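The Joy of the Junk Drawer

Every house I have ever loved had one. In my grandmother's kitchen it was the second drawer down, the one that stuck in May when the air turned damp, and opening it was like opening a very small museum with no labels. Birthday candles, a tape measure, a key to a car she'd sold before I was born. If you needed something at nine at night and the stores were shut, you went to the drawer, and more often than you'd expect the drawer came through!

I've been asking people about theirs for most of a year now, and I can report that they love to be asked. Say "tell me about your closets" and you get a nervous laugh. Say "tell me about your junk drawer" and they're up off the couch, pulling it open, holding things up to the light.

Daranee Sukprasert has moved three times since college and each time she has packed her drawer last, tipped straight into a shoebox, and unpacked it first. "It's how I know I live there," she told me. Hers has a deck of cards short one jack, a bike light, and a stack of takeout menus from a street in Coston that she hasn't walked down in years. She keeps the menus for the phone numbers, she says, and then she laughs, and then she reads me the entire soup section of one of them out loud. (I left hungry.)

There is a real craft to a good one, too. Vaughan Hinds spent 30 years repairing furniture in Pelupessy, and he has strong feelings about depth. Too shallow and the scissors jam it shut. Too deep and you get layers, and whatever sinks to the bottom is gone for good. He likes a drawer that comes up to the second knuckle when you stand your hand in it. He also likes a little wax on the runners, a plain candle stub rubbed along the wood, and he demonstrated this on a drawer that was already running beautifully, just for the pleasure of it.

What surprised me was how many people keep the same handful of things. Rubber bands, always. Dead batteries mixed in with good ones, always! Said Belkadi got so tired of guessing that he taught his kids the bounce test: drop a battery on its end from a couple of inches up, and a dead alkaline one tends to hop while a fresh one lands with a thud. It isn't perfect, but the kids adore it, and it has made them the only people in the house who will sort the drawer without being begged.

Then there are the mystery parts. Sulastri Tuhumury calls hers "the orphans," and she has a coffee can of them: knobs, caps, brackets, a curl of white plastic that fits nothing she owns. She threw them all out once, and a week later found the chair with the missing foot. Since then she's kept everything, and when friends come for dinner she passes the can around the table and makes them guess. Amirul Wibisono, her neighbor, correctly named a part from a Cendero blender and has been insufferable ever since.

Could you sort it all out? Sure. You can buy trays with 100 tiny compartments. I tried one, and I spent a lovely rainy afternoon giving every thumbtack a home, and I will say it looked terrific. But I stopped rummaging, and I missed it. Rummaging is how I found my grandfather's pocket ruler while looking for tape. It's how I found the tape, for that matter, while looking for a stamp.

So the tray went to my sister, and the drawer has gone back to its old self. The overflow has already started up onto the furniture, too, as it does in every home I visited, with a bowl for the keys and a few odds and ends lying beside it that somebody means to put away.

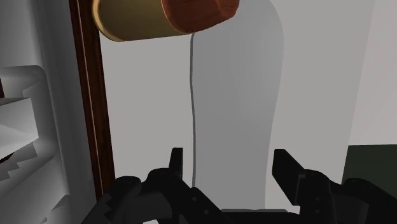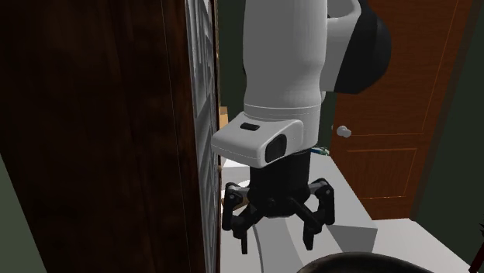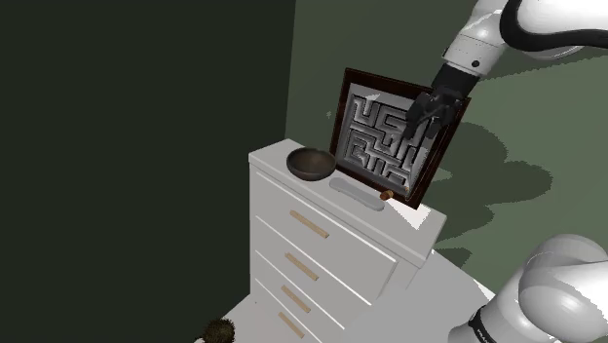
Computer-rendered interiors. Last image: a chest of drawers with a bowl on top.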